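Speaker notes: Getting more people to the hide

Talk for the regional birding and conservation gathering, Clullmont, September 2021

Open with the swifts. No slide, just tell it. Our June walk in Malden started outside the library because the swifts nest under its eaves, and we'd only been standing there a minute when a screaming party came over the roof at head height (well, it felt like head height). A girl who had come along with her gran shouted so loudly that people stopped on the other side of the road. Four or five of them joined us. They had walked past those nests every summer and had no idea.

Pause. Let them think of their own version of that.

Then say who we are. Malden and Asden Bird Group. We run walks, we count things on the marsh, we look after one hide and a short path. For a long time the same faces came to everything, and lovely faces they are, but we wanted more of the town with us. I'm going to talk about what we changed, what went wrong, and what I'd love other groups to try.

First part: the path

Asden Marsh has the best hide for miles and it had one of the worst approaches. A kissing gate, then a boggy dip, then a step up into the hide that was higher than my knee. We used to describe it on the website as "a short easy walk". Say that slowly, it usually gets a laugh, and it should sting a bit too.

A wheelchair user wrote to us and asked, very politely, what we meant by easy. We asked her if she would come and show us, and she did, and it was the most useful morning the group has had. The gate was impossible. The viewing slots were set for a person standing or on a high bench, so even once you were inside you'd be looking at planks. And the one space where you could turn round was where we kept the broom.

So: new gate, boardwalk over the dip, ramp, and 2 low viewing windows with clear knee room underneath. Khan Timber in Malden did the boardwalk and were brilliant about working outside the nesting season. The low windows are now the most fought-over spots in the hide! Children love them. Water rail at eye level, you can't beat it.

If somebody asks about money, tell them it came out of the reserve fund and a small council grant, and offer to send the paperwork. Don't get bogged down in it on stage.

Second part: how we talk

We rewrote every walk notice. Each one now gives the distance, what's underfoot, where the toilets are, whether there's a bench, and how you get there by bus. We also say that you don't need binoculars, and that we have pairs to lend. I used to think that was obvious. It was only obvious to people who already came.

We dropped Latin names from the beginner walks, and we stopped the quiz. I loved that quiz. But a new member told me she'd nearly gone home from her first outing because she thought she was going to be tested, and that was the end of it.

(Check the room here. If people look warm and chatty, ask for one thing that put them off a group at the start. Take a couple of answers, no more, or we'll run over.)

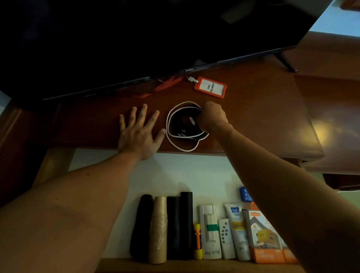 The screen, switched off, and a badge.

Third part: sound and quiet

This is the bit I'm most excited about, so don't rush it!

We started a listening walk for blind and partially sighted people, with guides, at dawn, along the river side of Malden where the path is level. 3 miles was far too long. We learned that straight away. Now we go a short distance and stop a lot. Cetti's warbler goes off like a firework right beside you, then there's a reed warbler chuntering away behind it, and you can stand there picking the two apart for ages. Plenty of sighted members come as well and most of them say they've learned more song there than in years of looking.

Play the clip of the Cetti's. Then the reed warbler. Then both together and ask them to point at the ceiling when they hear the Cetti's. Silly, but it works.

The quiet walk came out of that one. Small group, no introductions round a circle, no chatting unless you feel like it. Several autistic members helped plan it. One told us that the worst part of a normal walk was the car park at the beginning, when everybody mills about. So on the quiet walk there's no milling. You turn up, you get a nod, off we go.

Fourth part: what we got wrong

Be straight about this. We put up a welcome poster in several languages and never asked anyone in those communities what they'd want from us. Hardly anyone came. Later we were invited to a family day on Clullmont Green, took a telescope and pointed it at the heron island, and had a queue for 30 minutes solid. Going to where people already were did far more than the poster.

Also, our meetings were still upstairs. We'd fixed the marsh and forgotten the room over the pub. We've moved to the ground floor of the Asden hall and the tea is better too.

To finish

Ask every group here to walk their own most popular route with someone who finds it hard, and to write down what they say. Give out the notice template. Mention the listening walk dates and that visitors are very welcome.

Questions. Likely ones: insurance for guides, dogs on the boardwalk (assistance dogs yes, others no), and whether the ramp gets slippery. It does in frost. We grit it.

Share this: 30 shares
2 comments

reedbedrambler
I was at the talk and pointed at the ceiling on the wrong bird both times. Loved it. Is the template online anywhere?

marshside
Please bring the low windows idea to our reserve. My dad uses a chair and he has been looking at planks for years.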